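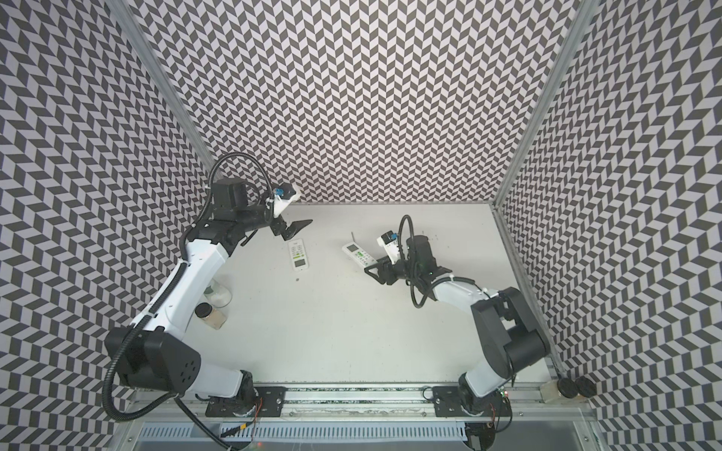 I am replacing the top on my sewing and pattern cutting table and can't decide on a color. The old one is dark brown and I have trouble seeing navy or black thread on it, and my chalk lines on dark wool disappear into it at the edges. My first thought was plain white. The white top in the photo is mostly bare and you can still pick out a few faint dark specks near the middle, so I assume lint and thread ends would show up all the time. I cut mostly coat wool and some lining. The table is 30 inches deep and sits under a south window. Does anyone cut on white every day, and does it get hard on the eyes? The other choice at the store was a mid gray.
posted by Treruvura

Jagadeesh Nadar
I have cut on a white top since July of last year and would buy it again. Dark fabric stands out well and you find dropped pins fast. Seeing the lint is a good thing if you also cut linings, as you wipe it off before it gets onto the next piece. I use a damp microfiber cloth and let the top dry before I put fabric down.
The problem is glare. With a south window you will get it by late morning if the surface is glossy. Get a matte finish. If the store only has gloss, lay a gray cutting mat over the part where you work and leave the rest white. Mine is 40 inches by 53 and I only cover the half closest to the window.
Two things will mark it. Wax chalk leaves a smear that needs rubbing alcohol, so try that on a corner first. Dye from new denim can also come off on a white surface if the fabric is damp. A rotary cutter should never go straight on it, whatever the color.
White lining on a white top is hard to see. I put brown paper under it.

Dusitz
gray. white was too bright for me

Naidu
Ask for a sample piece of each before you order. The place I went to gave me two for free. Put them by the window for a day with a scrap of your darkest wool and a scrap of lining on each. I went in wanting white and came home with a light gray, but my room gets sun all afternoon and yours may be different. Check your height too while the old top is off. Mine was low and my back hurt for years before I put blocks under the legs.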